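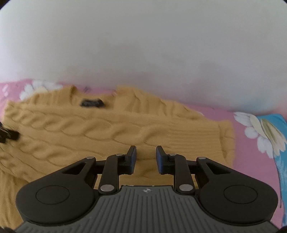 Jiltik hand-held gripper no. 3: set-up and care
Gallery and notes by Rawan Qudah, Flarkbridge workshop
Updated 2026-10-06

Gripper no. 3 is the hand-held unit we use for soft goods. It has done 3585 recorded grasps since it was put together in March, most of them on clothing and bedding. Ghassan Kassab built it and I have looked after it since. The notes are for anyone taking the unit out or putting it back on the shelf, and they cover this unit only. The older two have different fingers and their own pages.

Housing
Dark grey, with fine ribs across the top. Lint packs into the ribs after a day on knitwear. Use the soft brush and work along the ribs. Compressed air pushes fluff towards the linkage, so leave the air line alone.

Round emblem
The light-coloured emblem in the middle of the housing is our reference for centring. With the fingers closed, the line where the pads meet should point straight at it. If it points to one side, go to "Fingers off centre" further down.

Side lobes
One matt black lobe on each side, each with a round disc set into its face. Wipe with a barely damp cloth and dry straight away. Do not lever the discs out to clean behind them. It was tried on no. 2 and the rim has never sat flat again.

Linkage arms
Black angular arms, left and right the same but mirrored, each side with a triangular opening. Look through the openings with a torch for threads. A single strand of yarn wound round a joint is enough to slow one finger, and it is very hard to see against black plastic when the yarn is dark. Yellow or white yarn is easy. Tweezers only, no blades near the arms.

Pins
Six silver pins show from the top. They should all be bright. A dull grey ring round a pin means plastic dust, and the joint wants taking down and cleaning before it goes out again. Push each pin with a fingertip. None of them should move up or down.
We used to put a drop of oil on the joints. It crept down to the pads and marked a pillowcase, so the joints now run dry.

Finger pads
Black, flat on the gripping face, slightly tapered. The current pair went on at grasp 621. Wipe the gripping faces before every session and again when changing from one kind of cloth to another. If a face looks shiny, log it and carry on for the day. If there is a nick in the edge, stop, as a nick will catch a loop and pull it.

Fingers open, cable knit
The mustard sweater is our usual check piece after the pads have been off. The cables are thick and the grooves between them are deep, so a pad that is not level shows up quickly. Lay it flat on the bedding and bring the open fingers down over one raised cable, well away from the neck label. Close slowly, lift a little, let go. Do this at the body and then at the ribbed hem, where the knit is flatter. Both fingers should touch the knit together.
Lay it on the printed bedding and not on the bare bench. The cloth underneath gives a little, and a setting made on the bench has always come out too low for us.

Hem
Finer ribbing needs a smaller opening. Start with the fingers just wider than the fold you want to pick up. Opening them fully scoops in the sheet as well.

Fingers off centre
Slacken the clamp screw inside the housing by a quarter turn. Close the fingers by hand on the brass setting strip (Obeidat, top drawer, in the blue envelope). Hold them shut and tighten the screw. Open and close ten times and look again. If it has drifted, the screw is worn and there are spares in the Serberg box. Ghassan prefers to do this job with the unit held in the vice by its handle. I do it on my lap with a towel, and either is fine so long as the arms are not taking the weight.

Record of work
Grasp 487: yarn found round a lower joint on the left side, removed, no damage.
Grasp 621: both pads replaced. Old pair kept for comparison.
After that, brushing and pin checks only, until last week when the clamp screw was changed. Centring good on the sweater afterwards, body and hem.

Putting away
Fingers open, never clamped shut, as the pads take a set. Brush the housing, wipe the pads, check the pins, put it on its back in the foam. Cable coiled loosely beside it. The sweater gets folded with the neck inwards and goes on the shelf above. It has started to pill and will need replacing at some point, so if anyone sees another with thick cables in a light colour, let me know before buying it.

Still to do
Label the foam tray. Order another brush. Ghassan to write up how the handle comes off, with the screw lengths.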